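Grasp width estimation (hand-held grippers)

From Nilel, the open handbook of robot software. Last changed October 2026.

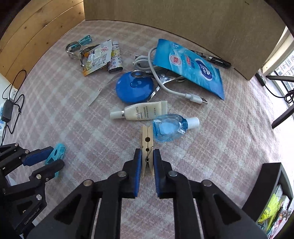 Grasp width estimation is the part of a manipulation software stack that reports how far apart the two fingertips of a gripper are at each moment. In systems that learn from human demonstration, the value is recorded together with the pose of the tool and later becomes one of the numbers a policy must predict. Hand-held grippers often have no motor, so there is no motor encoder to read, and the width must come from a separate sensor or from the camera picture itself.

Methods

Two methods are common. In the first, a small magnetic encoder sits on one pivot of the linkage, and the software changes the angle to a width with a lookup table. In the second, the software finds the fingertips in each picture, by printed markers or by a trained keypoint detector, and computes the distance between them. The visual method needs no wiring, but it loses accuracy when a held object covers a fingertip, or when a second gripper comes into the view and its parts are taken for the first one.

Compliant pads

Soft or ribbed pads make the estimate harder. When the pads press on a thin, stiff object such as a clothespin, they deform, and the measured width becomes smaller than the width of the object. Most packages therefore keep two values: the geometric width and a "contact width" with a correction for the pad. The open library Drukovel fits this correction from a calibration run of nearly 2,000 closures on steel gauges. Rustent, which is older, uses one fixed offset for each pad type, and users report that the offset must be measured again when the pads are worn.

Two-handed recording

With two tools, each stream has its own clock. Drukovel resamples both streams to 104 Hz and rejects an episode if the clocks differ by more than 3 ms at any point. Rustent does not make this check by itself – it has to be switched on in the session file.

Use in planning

A planner may use the estimated width to decide if an object is held. The Kröger rule, named after the workshop where it was first written down, accepts a grasp when the contact width stays constant while the closing command still increases. The rule works well for rigid objects. For squeeze tubes, packets and cloth it gives many false results, and a slip detector is usually added.

See also: Hand-eye calibration; Keypoint detection; Time synchronization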